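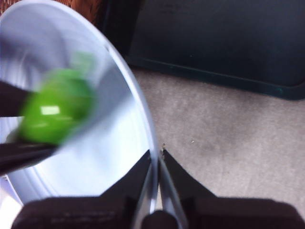

Skevine Allotment Kitchen — people wanted for the winter lunches

Pay: see below. Hours: 9 a week, sometimes a bit more in December
Where: the old Cullen chapel hall, back entrance by the bins

We need two paid kitchen helpers and as many tasters as we can get. Quick version first, long version under it.

KITCHEN HELPERS (2 posts)
Peeling, chopping, stirring, washing up, wiping down. Serving at the hatch. Carrying boxes up from the plots when its raining and everyone else has vanished. Lunch goes out at 12.30 so you'd start at 9.30 and be gone by 2, two sessions a week. Which ones we can sort out between us.

You don't need to have worked in a kitchen. You do need to be able to stand for a few hours, be nice to people who are slow choosing, and not mind onions. Food hygiene certificate handy but we'll pay for you to do it if you haven't got one. Induction is an hour, paid, before your first session.

Last winter we did 400 lunches between November and the end of February. Menu is whatever has come up plus what Parsa the greengrocer lets us have cheap. Lot of soup. Lot of apple crumble. One week it was nothing but leeks and we got a bit of grumbling about that, fair enough.

Pay is the local living wage, monthly, into your bank. Travel paid if you come in on the bus from Ristier, keep the tickets. Lunch obviously.

TASTERS
This bit is unpaid but you get fed. We're testing recipes for a little cookbook, 60 recipes, none of them hard, all of them for people cooking on one or two rings. We want to know if the instructions make sense and if the thing is worth eating.

Two ways to do it:

Come to the hall at 6pm, eat three or four small dishes, fill in a sheet. Takes an hour and a half, kettle on throughout.

Or cook one at home. We give you the recipe and the veg, you cook it, you write on the recipe where you got stuck. Be rude if you like. "Simmer until done" has already been crossed out by three differnt people.

Especially keen on anyone over 70, anyone under 20, and anyone who says they can't cook. Vegetarians fine, vegans fine — tell us about allergies before you come, not at the table please. Nuts and sesame are used in the kitchen and we can't promise otherwise. Under 16s need an adult along.

There are steps at the front but the back entrance is level. Toilet is accessible, the hall is not warm, bring a jumper.

HOW TO APPLY
No form. For the helper posts, a few lines on who you are, when you're free and one person we can ring about you. For tasting just your name and which way you'd rather do it. Hand it in at the hatch or put it through the hall door, marked for A-yeong Song. She'll ring you back, usually after 4.

Helper posts close at noon on the last day of October. Tasters any time untill the book goes off to print.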